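# Gorholm: A Play Kitchen That Gets Put Away

Our group set out to answer a question any parent could have settled for free: why does a play kitchen end up all over the floor? We compared two toy sets, Mastaria and Tikia, and then designed our own storage tray, Gorholm, which took up most of August and all of the good tape.

## Sorting

Each round began with the pieces spread on a white table. The sorter had to return them to storage in any order that seemed sensible. We logged 279 rounds, and 131 of them ended with at least one piece in a place we had not planned for. Fruit was the main offender. A strawberry is small enough to live anywhere, and it does.

Cookware caused a different kind of trouble. A green colander takes up a lot of tray and gives little back, while a saucepan will at least hold an orange slice. We had drawn the tray with a separate slot for the ketchup bottle. In practice the bottle went on a plate, as if it were the main course.

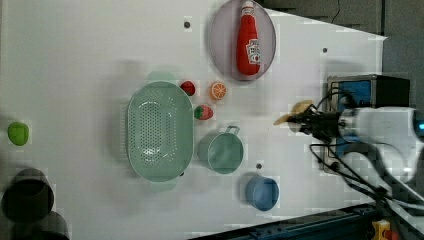

Leave the fruit in the pot, came the first remark at our midterm review, from Pop, who added that a child who has made soup does not want to be told it belongs in the fruit section. We had spent two weeks on the fruit section.

## The second tray

Version two has 4 compartments and no labels. The saucepan and cups share one, the plates stand upright in another, and the colander lies flat across the third with food allowed inside it. The last compartment is for everything else, and it filled up first in every trial.

Cardboard was cheap but sagged under the plates. Felt lining made the tray quieter and also collected crumbs, which we had not expected from plastic food. We still need to fix the hinge and find out who ate over the prototype.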